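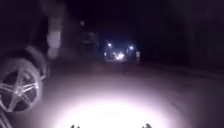 What is a loan in football?

Sometimes a football player belongs to one club but plays for another. We call this a loan. It is a little like when you lend your bicycle to a cousin for the summer. Your cousin rides it every day, but it is still your bicycle.

Let us take two clubs, Katene and Kuvard. Katene is a big club with very many good players. Maxine McAlister is a young defender there. She trains well, but in one whole season she played only 4 minutes. For a young player this is hard, because you learn the most in real matches.

So the clubs talk together. Kuvard is a smaller club and it needs a defender. Maxine goes to Kuvard until the end of the season. She wears their shirt, sleeps in a new town and has a new coach.

Who pays her?

The clubs must agree on this. Often both clubs pay a part of her wages. Sometimes the smaller club also pays a loan fee, and this money goes to the club that lends.

Can she play against her own club?

In many leagues she can not. When Kuvard meets Katene, Maxine must sit in the stands and watch. It is a strange evening for her!

What happens at the end?

Usually the player goes back. Maybe she is now strong enough for the first team. Maybe the smaller club wants to keep her, and then it can try to buy her. Some loans have a price written in the paper already from the first day.

New words

Wages: the money a person gets for work.
Fee: money you pay for one special thing.
Defender: a player who tries to stop the other team from scoring.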